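Keeping mirror hands out of your hand tracker

If you have been running Retthorpe's hand tracker on head-mounted video for a while, you have probably met the extra pair of hands. I spent most of a Thursday chasing mine, and I would love to save you the trouble, so pour yourself something warm and let's fix it together.

Start by opening the tracker's settings and finding the detection limit. The default is two hands. Raise it to 5 for now, which sounds backward, I know, but you want the reflections to show up as their own tracks before you throw them away. With the limit at two, a reflected hand can quietly take the place of a real one, and then your left wrist jumps across the room (mine did, many times!).

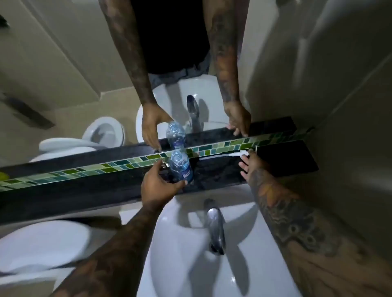

Mirror filtering works best as a separate step between detection and tracking, so that's where we'll put it. First draw a mask over the glass by hand on one still and save it with the clip. A bathroom like this one is a kind place to practice, with that green and teal mosaic strip running between the dark ledge and the mirror, and you can lay the bottom line of your mask right along it. Real hands on the ledge stay below the line, and the reflected ones fall above it.

Next, let the mask follow the head. Ilham Ismail wrote a little homography helper for Mitosau that does this nicely, refreshing the mask every 20 frames. If it drifts, drop that to 5 and put up with the slower run.

Now for the rule itself. Mark a detection as reflected when its wrist point and palm center are both inside the mask. Please don't delete it yet! A real arm reaching up in front of the glass will land in there too, so check whether its forearm track comes in from the bottom or side of the picture, and keep it if it does.

Run the clip again and look at the overlay. Any track shorter than 34 frames deserves a second look by eye.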